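Saturday, late

Slept until 8:30, later than I wanted. The heat never went off overnight even though I turned it down before bed, so I woke up with a dry throat and the window half open. Made oatmeal and ate it standing up while I read the mail from the last three days. Water bill, a seed catalog I did not ask for, and the letter from Tedex about the furnace contract. They want $297 for the year, which covers one visit and a discount on parts. Last year I paid it and they came once and changed a filter. I put the letter on the fridge to think about.

The main job for today was the upstairs closet. I have been saying I would do it since June. It holds everything that came out of the house in Fengate when we sold it, and most of the boxes have never been opened since the day they were carried in. I gave myself until lunch and did not finish until after four.

First box was all paper. Bank statements, warranties for appliances that are long gone, the manual for a dishwasher we left behind. I kept the closing documents and one folder of tax returns and put the rest in bags for shredding. The copy place charges by the pound and I would guess it will cost me less than buying a shredder, which I would then have to find a place for.

Second box was Mom's sewing things. I did not get far with that one. The scissors are still sharp. There were patterns with her handwriting on the envelopes, sizes mostly, and on one of them "too short in the arm, add 1 inch." I remember the coat, it was green, and I remember that the sleeves were fine in the end. I closed the box and put it back on the shelf. That one stays and I don't need to decide anything about it this year.

Third box was kitchen overflow. A fondue set with two forks missing, cake pans, a bag of cookie cutters, three trivets. I washed the good cake pan and kept it. The rest went in the donation pile by the front door. While I was at it I went through the kitchen cabinets too, and that is where the time went. I own far more mugs than one person can use, and I had been stacking them two deep, so that the back row never came out. I wrapped most of them in newspaper and boxed them up.
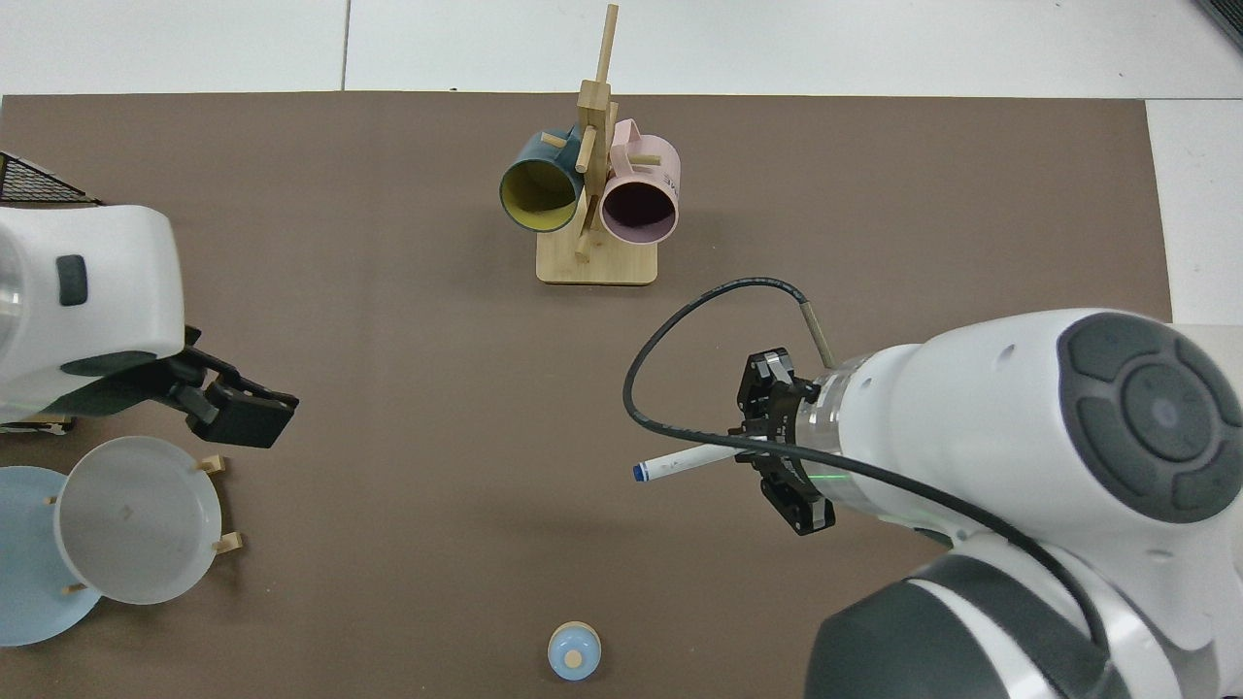 The mug tree with two on it, teal and pink.

Broke for lunch at 1:30. Grilled cheese and the end of the tomato soup. The radio said snow by Monday morning but they said that last week and we got rain.

After lunch I did the top shelf of the closet, the one I need the stepladder for. Blankets, mostly. Two were worth keeping. The wool one had moth holes along one side and I thought about cutting it down, then thought about how many things I have kept in order to cut them down. It went in the trash. Behind the blankets was the atlas set I thought I had lost in the move. One of the maps in the first volume is a print of a harbor chart dated 1679, folded in three, and I used to spread it on the floor as a kid and follow the coast with my finger. It is only a reproduction and the fold has gone brown. I sat on the top step of the ladder and looked at it for a good while.

Drove the donation boxes over at 4:15. The line of cars went out to the street and it took 35 minutes to get to the door. They would not take the lamp on account of the cord. They took everything else. On the way back I stopped at Oddsson for shelf brackets and they were out of the ten-inch size, so I bought the eight-inch ones and will make do. I also looked at paint. The closet could use a coat while it's empty, and the white I used in the hall was a Ruvari one that went on well, but I could not remember the name of the shade and there are a lot of whites. I'll check the can in the garage.

Checked the can in the garage. The label is covered in paint.

Put up two of the brackets before supper. The studs in that wall are not where they ought to be, and I drilled three holes before I hit one. The extra holes will be behind the shelf. My left knee is sore from the ladder, and I took something for it and sat with my feet up through the news.

Supper was chicken thighs with potatoes and the last of the green beans. I made enough for tomorrow. Talked to my sister on the phone for 90 minutes, most of it on whether she should replace the car now or wait until spring. I said wait. She is going to buy it now. She asked for the fondue set when I mentioned it, and I had to tell her it was already gone. She was not pleased but she would never have used it either.

Things for tomorrow: shredding bags out to the car, sweep the closet floor, look at the outlet in there that doesn't work, call Tedex on Monday and ask what the visit includes before I pay them anything. Library books are due, three of them, and I have only read one.

It's 10:40 now. Wind is up and the gutter on the north side is rattling again. Going to bed.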